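Bowls, week three

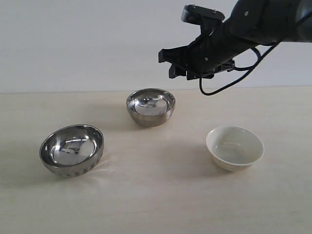

I've been teleoperating at the Itholm lab since the start of the month and most of what I do is bowls. The task this week is nesting: pick one up by the rim, put it inside another one, back the arm off, end the episode. Then reset and do it again. I finished 74 good episodes by the 17th March, which is behind where I wanted to be.

Steel is harder than I expected. The bowls are shiny inside, so they pick up whatever the ceiling lights are doing, and the wrist camera sees a different bowl every time the arm moves. Cristian Cáceres, who trains the models, wants that in the data. His view is that if every bowl we record is matte white, the policy will learn matte white bowls and fall over in the first real kitchen. So the set always has steel and ceramic in it, and we move them between episodes.

The moving is the part I got wrong. For my first two days I put the bowls back more or less where my hand wanted to put them. When Cristian plotted the start positions they made three tight little clumps. He threw out 21 episodes. Now I use a placement sheet that Leidy Grajales wrote, with a position for each bowl drawn at random, and I follow it even when it gives me something awkward, like a bowl way at the back where the arm has to stretch.

Other things I've changed:

I start with the gripper up high and away from the bowls, and I hold still for a second before I move. The early recordings have me already drifting when they begin.

I stopped correcting so fast. If the fingers come down a little off the rim, I pull back up, line up again and go in. Before, I would scrape sideways until it caught, and that's a bad habit to teach anything.

Dropped bowls get saved in their own folder with a short note. I used to delete them. Leidy goes through the notes at the end of the day and sometimes finds that what I called a slip was me closing the gripper too early.

I take a break every 6 episodes. My grasps get sloppy after that and it shows in the times.

The first model trained on our nesting data went to the Travstead site for testing. It does fine with ceramic going into steel. Steel into steel it tends to let go too high. I went back through my own episodes and I let go too high as well, so I've been lowering the release since then. Next up is cups, then plates in May if the new fingers get here.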